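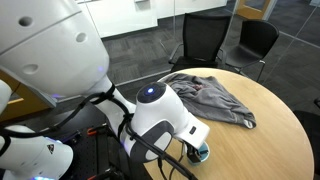

Courses > Robot Safety > Unit 10: Fault cases

10.2 Cable snag during a low reach

Setup: single arm beside a table, external cable runs strapped at the forearm and wrist. The task was to lower the gripper into a container and lift it.

Fault: on cycle 798 of 1796 the arm went into protective stop with the gripper lowered. The log gave a wrist torque error. The operator cleared it and restarted twice. On the second restart the gripper connector pulled out.

Cause: the slack between the two ties was 46 mm short for the wrist angle at full reach. The torque limit did its job. Clearing the error without inspection did the damage.

Procedure after any protective stop:
- Leave the arm stopped. Read the log first.
- Check every cable run from base to gripper.
- Jog the wrist through its range at reduced speed.
- Restart only after the cause is written down.

Exercise: work out the slack needed at the wrist tie for a rotation of 10 degrees past the taught pose. Bring your sketch to the lab.

Filed under: Faults and stops, Cabling

Contact: Tharun Kartha, Parnport | Back to top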